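手持夹爪改装记录

2026年4月5日

先记结论,免得后面写嗨了忘掉:换成带横纹的深蓝色指垫之后,夹软包装的手感完全变了,好得我在床边连着玩了一下午。上一版那种光面指垫,捏纸巾总是从边上溜出去,我当时还怀疑是弹簧太软,拆了两回连杆,白拆。问题就在接触面。

本页网站使用 Cookie 以改善您的浏览体验。继续浏览即表示您同意我们的 Cookie 政策。[接受] [设置]

一、今天要干的事

家里这套手持夹爪的目标一直没变:人拿着它收东西,手感要接近直接用手,同时录下来的动作以后能给 Nordin 那条臂用。Nordin 是我们在共享车间里搭的小臂,现在还差肩关节的减速器,Ivar Nyberg 在等 Fastport 的件,估计要拖。臂没好之前,手持这一路先走起来,反正指头部分是通用的。

所以今天的任务很家常:把散在床上的小东西收进盒子里。软包装、毛绒玩具、布料,混着来。不用桌面,直接在床上做。床面软,东西一按就往下陷,指尖得贴着床单进去,这个在车间的硬台面上永远练不到。我之前太依赖硬台面了,拿到床上第一下就露馅:指尖扎进床单,把布一起夹起来了,哈哈。

二、指头和连杆

改动不多,列一下给 Ivar 看:

指垫换成横纹的。纹路横着走,和抽出方向垂直,道理很简单,早该这么做。贴的时候要从指根往指尖压,不要反过来,反过来尖上会鼓一个小包,夹薄东西时正好漏在那儿。

连杆的销子全部重新紧了一遍。紧到能靠自重慢慢落下来就停,再紧就涩了。我第一遍拧过头,扳起来像在掰核桃,又退回去。

弹簧没换。试过 Tromiris 上讨论的那种双弹簧做法,回弹是快,但是捏到底的时候手指很累,连着做半小时以后虎口发酸。对采数据的人来说累就等于动作变形,所以放弃,还是单根。

线的走法还没想好。现在是留了一段松弛绕下来,幅度大的时候会蹭到床单。下次试试沿着手柄背面走,用魔术贴固定,不要用扎带,扎带我剪线剪怕了。

三、纸巾包

纸巾包是今天的主角。它看着人畜无害,其实特别难:里面软,外面那层膜滑,夹轻了掉,夹重了中间瘪下去,两头翘起来,放进盒子的时候姿态全变了。我喜欢它就是因为它难。

几种夹法都试了。从长边两侧夹,最稳,但要求夹爪和包的方向对齐,手腕得拧一个不太舒服的角度。从短边两头夹,张口要开得很大,而且一收就拱起来,不推荐。斜着夹,适应性最好,随便它怎么躺都能下手,缺点是提起来会转。

后来想到用两只夹爪配合:一只张开在旁边等着,另一只过来顶住包的一头,把它拨正,等着的那只再合。这个一下就顺了!顶的那只不用夹,只要有个指头抵着就行,相当于人用一只手扶、另一只手拿。我以前总把双手任务想成两边都要抓点什么,思路窄了。 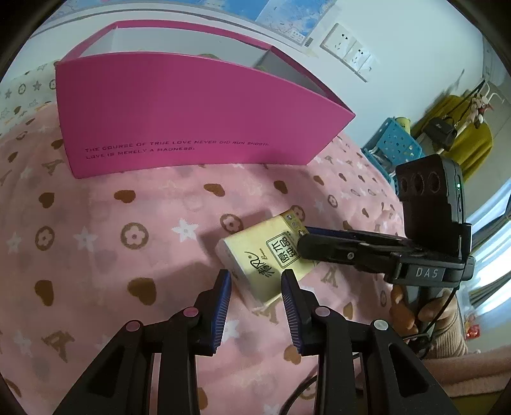

四、往盒子里放

夹起来只算一半。盒子是那个玫红色的纸盒,上面印着 "THE COURSE OF TRUE LOVE NEVER DID RUN SMOOTH",我每次放歪都觉得它在说我。

盒子的好处是开口够大,坏处是纸板轻,夹爪碰一下边它就在床单上滑。几次练下来总结出一个顺序:先把夹爪抬过盒沿,停一下,再往下送,到位以后松指,竖直退出来。停的那一下很关键。我急的时候省掉它,结果就是指头刮到盒沿,整个盒子跟着跑。

床单不平也有影响。盒子底下只要有一道褶子,盒口就朝一边斜,原来记住的高度全不作数。这对以后上臂是好事,数据里本来就该有这种乱七八糟的情况,太整齐的数据训出来的东西一换地方就傻。Hullov 那个仓库里的老数据就是这样,背景干干净净,拿回家一跑,连纸盒边在哪儿都找不准。

物品之间的差别也记一笔。毛绒的最友好,随便抓,张口大一点小一点都行,指垫一压就陷进去,提起来纹丝不动。布料要抓中间,抓边角会拖出长长一条,进盒的时候挂在沿上。小包装最看接触面,指垫的改进主要体现在它们身上。

还有一个小发现:先放毛绒的,后放小包装,成功率看着高不少。毛绒在底下垫着,小包装落下来不弹。反过来放,小包装在空盒底会滑到角里去,后面想再拿出来就很痛苦,指头伸进角里张不开。
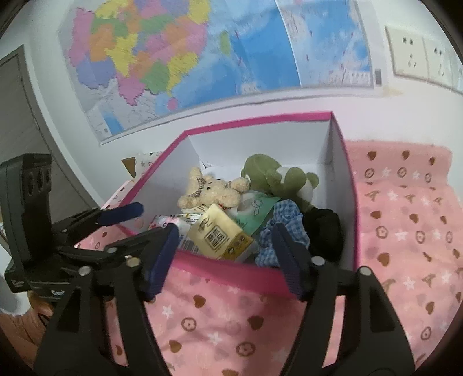

从盒子里往外拿比往里放难得多,这一点我低估了。往里放的时候空间是开的,往外拿时两边都有东西挤着,指头得先挤出一条缝。黄色纸巾包如果斜躺在别的东西上面还好办,翘起来的那个角就是下手的地方;要是平着压实了,只能先拨一下。还可以借盒壁:把东西往壁上推,推到立起来再夹。这招用手的时候谁都会,换成夹爪就得有意识地去做,我打算专门录一组。

另外,把两指跨在盒沿内外、夹住盒壁去挪盒子,也值得单独当一个任务。纸板薄,指垫合得到底,受力很均匀。盒子装了东西以后能不能这样拖,还要再试,我担心把边夹折。要试就先拿个旧鞋盒试。

五、数据这边

目标是凑到 1,251 段,这个数是 Ivar 定的,他按任务种类一项一项加出来的,别问我为什么末尾有个 1。家里这一批我认领 900 段,剩下的他在车间录。分工挺好,一边软一边硬,一边光线来回变,一边常年开着灯。

每录 20 段停下来做一次检查:指垫有没有移位,销子有没有松,两只夹爪的时间对得上对不上。之前有一批就是因为没停,录到最后才看见一边的指垫歪了,整批都要重新挑,心疼。

命名规则再说一次,我自己也老忘:先写任务,再写左右手,最后写序号,不要加空格,不要写中文。谁写了中文谁自己去改脚本。

光线方面,白天窗户那边很亮,拉不拉帘子差别很大。我倾向于都录,帘子开着录一半,合上录一半。Ivar 想统一,回头再跟他吵。

六、待办

- 走线改到手柄背面,魔术贴。
- 指垫多做 4 副备用,做完标左右。
- 旧鞋盒找一个,试夹着盒壁拖动。
- 问 Ivar:Fastport 的减速器 6 月之前到底能不能到。到不了的话我想先用现成舵机顶一版,精度差就差,能动起来再说。
- 布料抓取那组重录,前面几段我抓的全是边角。
- 双手扶正这个动作写进任务说明里,别只写“拿起纸巾放进盒子”,要写清楚哪只手顶、哪只手夹。

补一条:晚上又拿起来捏了会儿,指根那边有很轻的一声咔,张到最大的时候才有。可能是销子帽碰到了连杆,也可能是我白天退螺丝退多了。明天拆左边那只看看,右边先别动,留着对照。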